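Drevura pulls door-opening update after mobile robot bends handle

Drevura has withdrawn a software update for its Unska mobile manipulator after a unit kept pulling on a door handle that it should have released. The robot stopped on its own force limit, but only after the lever had been bent and the backplate screws had worked loose. No one was hurt.

The company traced the fault to timing errors in recordings used to train the door-opening function. Customers have been told to go back to the previous version and to keep automatic door opening switched off until a corrected release is available.

The incident took place in May at a parts warehouse where Unska units move small bins between a storeroom and a packing area. According to the incident notice, the robot approached a closed storeroom door, gripped the lever and turned it normally. The latch cleared. The base then began to back away to swing the door open.

At that point the fingers should have loosened enough to let the lever return while the arm followed the door. They stayed fully closed. The base kept moving, the wrist ran out of travel, and the load went sideways into the handle. The drive was cut when the wrist sensor passed its limit.

Staff on site freed the gripper by hand with the power off. The notice says this took longer than it should have, as the manual release on the wrist was facing the door and could not be reached until the base had been rolled forward.

The door function is trained on demonstrations made by people using hand-held grippers. The operator walks up to a door with the tool, works the handle, opens the door and goes through. Cameras on the tool record the view past the fingers, and a separate channel records how far the fingers are open. The two streams are matched by time stamp before training.
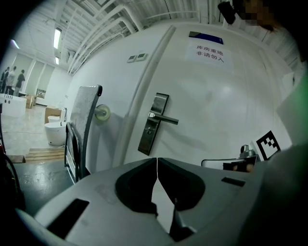

A hand-held gripper in front of a storeroom door with a lever handle. The sign says no entry without permission.

The set behind the update contained 1,246 door recordings. Drevura found 73 in which the finger channel ran late against the video. In the worst of them the delay was about half a second. For most tasks in the set a lag that size makes little difference, but on a door it falls across the short interval between the latch clearing and the grip easing off. The late recordings show the door already swinging while the fingers are still logged as closed.

All of the late recordings came from tools that had been put to sleep and woken again during a shift. The Jelongate logger, which stores both channels on the tool, set the video clock again on waking but carried on with the old clock for the fingers. The offset stayed in place until the tool was fully restarted. Tools that were shut down between sessions were not affected.

A check for clock mismatch did exist. It compared the start times of the two channels, and in the affected files the start times agreed. The header was written with a single value for both channels, so the comparison could not fail. The check has been replaced with one that looks at motion in the video and at finger travel, and rejects the file if the two do not line up.

Drevura's account leaves some points open. The late recordings are a small share of the set, and the company does not say why they had such a strong effect on the release step. One explanation in the notice is that they were concentrated on doors with stiff return springs, where there were few other recordings to balance them. The notice describes this as likely and says a retraining test is under way.

A second question concerns the force limit. The wrist sensor was set for lifting bins, and the same value was used at doors. It protected the arm, as intended, but it was well above the load needed to damage an ordinary lever. Drevura tested the update on four doors before release. All had heavy-duty handles, and none was damaged in testing, although the logs from those tests show the same late release when they are read again. The peak loads were recorded and fell below the alarm value, so no report was raised.

The corrected release will use a lower limit whenever the gripper is closed on a fixed handle. It will also stop the base if the fingers have not begun to open within a set time after the latch clears. Drevura says this stop will run on the motion controller and will not depend on the trained function.
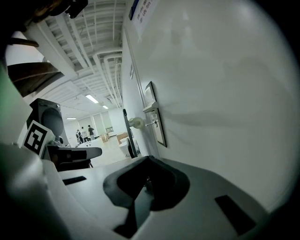

Bellini, which installs Unska units at customer sites, said the lower limit should have been there from the start and that the source of the training error was a separate matter. A door handle is building hardware and may be part of a fire exit, it said, and a robot should not be able to put it out of use whatever the recordings contain. It has asked for the new limit to be delivered on its own, ahead of the retrained function.

Drevura has agreed to look at a split release but has given no date. Retraining cannot begin until the remaining recordings have been passed through the new check, and doors with stiff springs will have to be recorded again. The affected files will be kept for testing and marked so that they cannot be used in training.

Jelongate has issued a logger fix that resets both clocks on waking. Until it is installed, operators are asked to restart the tool fully after every break and to clap the fingers shut twice in view of the camera at the start of each recording. The double closing gives a visible mark that can be matched against the finger channel later. Some collection teams already did this – the step was optional in the older instructions and was dropped when sessions were shortened.

Sites using Unska units have been given the following interim measures. Doors on robot routes are to be held open where fire rules allow, or opened by staff. Units that have run the withdrawn update should have the wrist mounting checked for play before they go back into service. Handles used by the robot during that period should be checked for bent levers and loose screws, including those with no fault reported.

The damaged handle has been replaced. The unit involved is back on bin transport with door opening disabled, and its wrist sensor has been sent to Drevura for calibration checks.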